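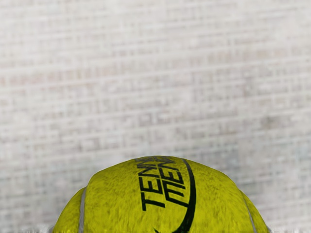
**Second progress report to the Colline Fund**
Project: After-school sports and homework club, Serrano district
Date: 15/06/2020
Prepared by: Rutilio Cortés, project coordinator

Dear members of the Fund,

I send you the second report of our project. It covers the period from the start of the club in September until today. I have tried to keep the same order as in the first report, so that you can compare the two texts easily.

## Children and attendance

In the application we promised places for 300 children. At this moment 296 are registered. The four free places are in the oldest group, where several families moved to Bosach during the winter. We have offered them to the school on the hill and we expect the answer before the summer.

Attendance was good until the closure in March. The homework hour was always more full than the sports hour, which we did not expect when we wrote the plan. Many parents work late at the packing plant and they asked us if the homework room could stay open longer. We moved the closing time by half an hour and the two teachers agreed to share the extra time between them.

## Work during the closure

From the middle of March all activities in the building were stopped. The teachers called the families by telephone and prepared paper worksheets, which the parents collected at the bakery next to the school. For the younger children we wrote a small booklet of exercises to do at home with simple things, such as a rope, a chair or a ball. It was printed by Fekaser at a reduced price.

I must say that we did not reach everyone. Some telephone numbers were old, and a few families do not read the language of the worksheets well. A translation was made in May. It should have been made earlier, and we will include it in the budget from the beginning next time.

## Budget

The spending is below the plan. The main differences are:

- **Transport:** not used since March. The bus company has accepted to keep our contract open without payment.
- **Sports material:** bought as planned in the autumn. Nothing more is needed this year.
- **Printing:** higher than planned, as explained above.
- **Snacks:** stopped with the closure. The supplier returned our deposit.

The amount not spent is 2912 euros. We ask your permission to move it to the next school year and to use it for one more teacher in the homework room. If you prefer that we return it, please tell me and I will arrange the transfer.

## Next months

The town has not yet decided if the building can open in summer. We have prepared a plan with smaller groups, mostly outdoors in the yard, and another plan with only telephone support. The teachers have seen both and their comments are included in the annex.

The registration for the new year will be done by telephone this time. I will send you the list of expenses with the signed receipts separately, by post.

With kind regards,

Rutilio Cortés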